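Florin Grecu
A few posts about what has changed at my work. I've been asked a few times now and it won't fit in one.

Florin Grecu
I've been at Plitico since before the machines came in. We take in returned bedding and table linen from holiday lets, check it, wash it, fold it, pack it and send it back out. When I started, all of that was done by hand except the washing.

Florin Grecu
The first machine was the Gruber folder, which went in one September. It takes flat sheets and pillowcases. You feed two corners and it does the rest. Before that, a good shift at one table was 180 sheets. Nobody on the floor was sorry to stop doing that. My shoulders certainly weren't.

Florin Grecu
What it didn't take was everything else. Quilted covers, striped blankets, cushions with zips, anything round. Those stayed with us, so the easy pieces went to the machine and the awkward ones came to the tables. The hourly target stayed the same for months, and that caused most of the bad feeling.

Florin Grecu
Vandana Pant, our rep, went through the sheets for a whole month and took them upstairs. The target for mixed items came down to 55 an hour. It should have been done before the folder was switched on.

Florin Grecu
Now it's the Dosov project, which is grippers. A folder only needs a flat sheet. A gripper has to find the edge of a blanket on a bed, or pick a cloth off a table with other things on it. So the work at the moment is people doing it by hand with the gripper, in ordinary rooms, again and again.

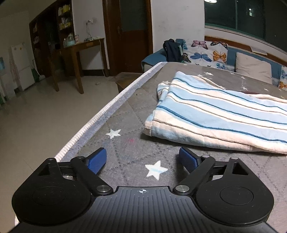
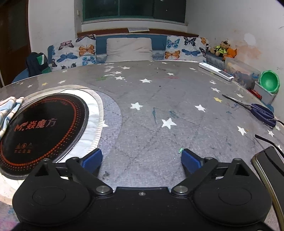
Florin Grecu
Eight of us moved across to this from the tables. It's lighter on the back and harder on the wrist. You hold the thing for a long time, and you have to slow down to a speed that feels silly at first. We asked for a break every hour and got it.

Florin Grecu
Pay is the same grade as folding. I think that's wrong and I've said so in meetings. If you need someone who knows how a blanket behaves when you lift it by one corner, that's a skill and it should be on the pay scale. Vandana has it down for the next round of talks.

Florin Grecu
On jobs: we had 100 people on the floor when the Gruber came in. No one was sacked, but leavers in folding haven't been replaced and there are now fewer tables. If you only count redundancies you'd say nothing happened. If you work there you can see the gap at the end of the room.

Florin Grecu
The site at Trernier did it differently. They put the new line in first and trained people afterwards, and the night shift spent weeks clearing jams on a machine they'd never been shown how to stop. We asked for training before start-up, in writing, and we have that now.

Florin Grecu
Someone asked if I mind teaching a machine my own job. Some days, yes. I'd still sooner be in the room when they decide how it works than hear about it after.

Florin Grecu
If your place is about to get something similar, ask who sets the target once the easy work has gone, and get the answer on paper. Vandana has a copy of our wording and is happy to share it. Message me and I'll pass it on to her.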